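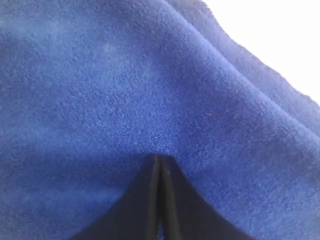
FLORLEY PUTS THE BLUE ONE BACK

Household textiles firm returns its best-known cloth to the range after a spell of grey

Oveck, 13 Aug 2018 – Florley, the maker of towels, throws and cloths for people who would like to stop thinking about towels, throws and cloths, is bringing back its royal blue. The colour left the catalogue in March, when the company decided that customers wanted a calm palette of stone, ash and pebble. Customers wrote in to say that they could not tell stone from ash, and that they had never knowingly wanted pebble.

The returning Destel cloth has the same dense, nubby pile as before and comes in two sizes. The smaller will dry a dog of modest ambitions. The larger is sold as a throw, although letters to the company suggest it spends most of its life folded over the arm of a sofa, waiting for guests to be cold.

"We had a very long meeting about pebble," said Veikko Kettunen, managing director of Florley. "I defended it. I have since been given a pebble throw for my birthday by the whole of the packing room, so I consider the matter closed."

Florley has also rewritten the care label, which used to run to 41 words and was mostly cut off unread. The new one has seven: Wash warm. Dry flat. Pills a little. The last part was added at the request of Lenni Juntunen, head of product, who answers the complaints.

"It's a soft cloth with a raised surface, and if you use it, it will bobble," said Juntunen. "We spent years photographing it so that you couldn't tell. People got it home and they could tell."

Anyone who bought a throw in stone, ash or pebble may exchange it for a blue one at the Oveck factory shop, provided it has been washed. The shop would prefer not to discuss why this had to be specified.

The Destel cloth and throw are on sale now from the factory shop and by post. Orders for 10 or more are sent free of charge. Pebble remains available while stocks last, and stocks are excellent.

ENDS

Samples and colour cards are available to press from the Florley office in Oveck.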